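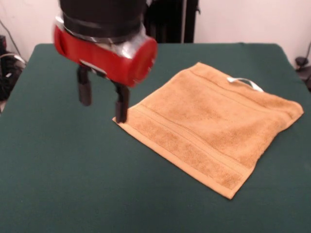
Can a robot fold the laundry yet?

Under supervision, on a clear table, one item at a time, it can manage some of it. It is not ready to be left alone with a full basket.

49 shares | 0 comments

BOLVILLE — Dridach, which tests automation equipment for laundries, hotels and care homes, today released the results of its spring review of household and shop-floor chores. The review covered 216 attempts at folding a single terry towel with a robot arm. The arm finished 53 of them to the standard a hotel linen room would accept, with no help from an operator.

"That is better than we expected in March, and it is still well short of what a customer would pay for," said Marwa Farouk, head of testing at Dridach. "A person on a linen line does this all day without thinking about it. We would like buyers to know where things stand before they sign anything."

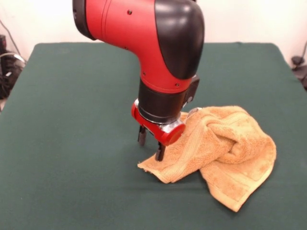 A terry towel on the work table, with the gripper at its edge.

Most failed attempts went wrong at the start. Cloth has no fixed shape, and the arm had to find a corner or an edge it could use before any folding could begin. Towels that started out flat gave far better results than towels that started out bunched up. Thick hems caused trouble as well — the fingers often closed on two layers when one was wanted.

Once the first fold was in place, the rest tended to go well.
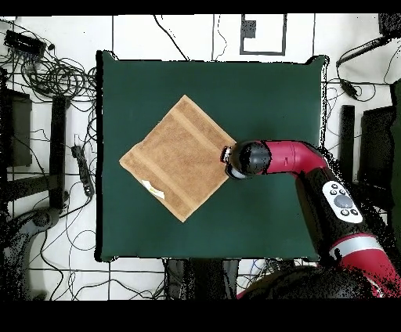 Speed is the other limit. Dridach set 30 seconds per towel as the point where a small laundry might take an interest, and few of the successful attempts came in under it. Wolfram Hellwig, who wrote the timing section of the report, said most of the delay came from the arm pausing to look again after each move.

The review also looked at sorting cutlery, wiping counters and restocking shelves. Shelf restocking with boxed goods scored highest. Wiping was acceptable on flat surfaces and poor around taps and corners. Fitted sheets were left out of this round.

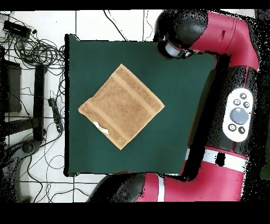

Dridach advises laundries and hotels to hold off on buying for folding work alone. Sites that already use arms for packing or moving boxes may find a trial worthwhile, provided a trained member of staff stays nearby.

A second round of tests, covering shirts and pillowcases, will be run with the Soliman laundry group later this year.

The full report is free on request from the Dridach office in Bolville.

Press contact: Naima Belkadi, Dridach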